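Prurnirel White Craft Sheets, Pack of 32
Sold by Nedelcu Paper & Table

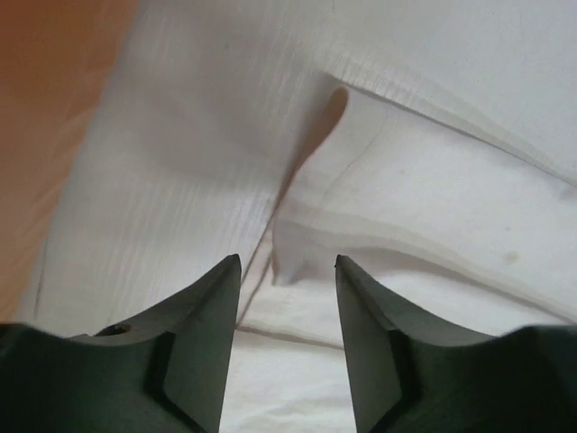

We have carried these sheets for a good long while now, and they are still the thing we reach for ourselves when there's a gift to wrap at the last minute or a drawer that needs lining (there is always a drawer!). They are plain white on both sides, soft enough to fold by hand and sturdy enough to take a pencil line and a bit of erasing without going fuzzy on you.

Each pack holds 32 sheets, packed flat between 2 stiff boards so the corners arrive the way they ought to. Sheets measure 305 mm on each side. We know most of our customers think in inches, and 12 inches will get you close enough for nearly any project, but if you are cutting to fit a frame or a box lid, please go by the metric size.

People use them for all kinds of things: tissue-style layers in a keepsake box, pattern pieces for doll clothes, place mats at a children's table, covers for little homemade books. A white sheet also looks lovely against a warm wood tabletop, if you're setting out cards or favors for a shower.

Pen and pencil work nicely. Watercolor will make the sheet ripple, so for painting we'd point you to the heavier Kendau pad instead.

Store them flat and out of the sun. If a sheet picks up a crease, lay a clean cloth over it and press with a cool, dry iron.

Also available as a bundle of 6 packs, which ships in one box. Emonance ribbon is sold separately, and the ivory goes with these beautifully.

Opened packs can be returned for store credit as long as the boards are included.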